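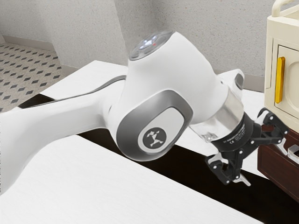
Sidra Kiani asked at the June review why the complaint figures leave out people who withdrew before interview. Her point is accepted, and withdrawals are listed separately below.

Search this site Enter keywords Go

Progress report to the funder: Dumurine workplace race equality casework

Casework. The Dumurine office opened 72 discrimination files in the period. Of these, 53 went to interview and the other 19 were withdrawn first. Most concern promotion and shift allocation. Three have reached a formal hearing — all three against the same employer in Petine.

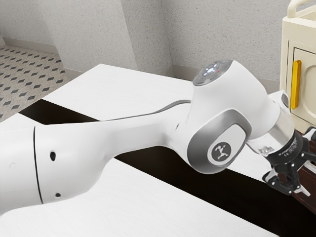
Render, white arm over tabletop.

Training. Waqas Baloch ran the manager sessions at Mengal; 44 managers finished the course. The Kerik sessions are delayed until a room is confirmed. The unspent fee stays in the training line.

Next period. Exit calls to people who withdraw, and a shorter intake form.

Comments

Máté Gulyás: Does the hearing count include appeals?

Hammad Rizvi: No, first hearings only.

Thongchai Luangrath: The old intake form ran to nine pages. I gave up on page four and phoned instead.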